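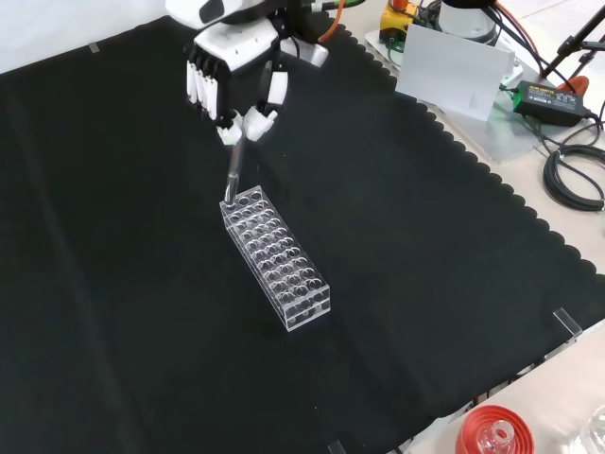
**marl_pit** wrote:

Depends what you mean by hardness. The Priltthorpe supply comes off chalk, and the water company gives one figure for the whole zone, averaged over the year. My kettle disagrees with it every May.

**tapwasher** wrote:

I mean total hardness as calcium carbonate. The report says 26 degrees, but doesn't say which degrees. English, French and German are all different sizes.

**marl_pit** wrote:

Almost certainly French. 26 French is 260 mg/l, normal for chalk. 26 German would be over 460 and you'd have noticed.

**old_stopcock** wrote:

Disagree with "almost certainly". Ring them and ask. Then do a soap test yourself: 100 ml of tap water in a stoppered bottle, add soap solution a little at a time, shake, stop when the lather holds. My copy of the method is from 1873 and it still works.

**marl_pit** wrote:

It works badly. Magnesium gives a slow, false lather and people stop too early. An EDTA drop kit is cheap and the colour change is much easier to judge. I use the Clereo one.
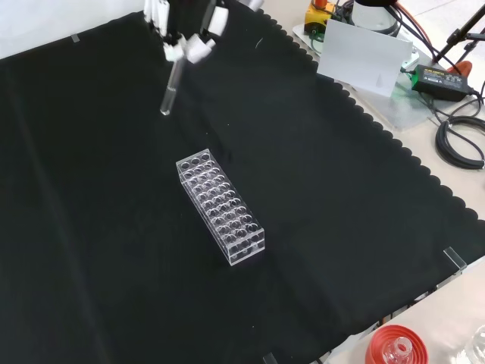
Run it on 2 samples, one drawn first thing and one after the tap has run for a bit. If they differ by more than a drop, suspect a softener somewhere in the pipework.

**tapwasher** wrote:

There is a softener - an Orlandini, left by the previous owner. I assumed it was bypassed.

**old_stopcock** wrote:

Then check the valve before you buy anything. And the kit is no better than the soap if the reagent is out of date. Prudico strips are worse than both, they only read in bands.

**marl_pit** wrote:

Agreed on the strips. Not on the soap.

**tapwasher** wrote:

Valve is half open. Closing it and testing again tomorrow, with the kit.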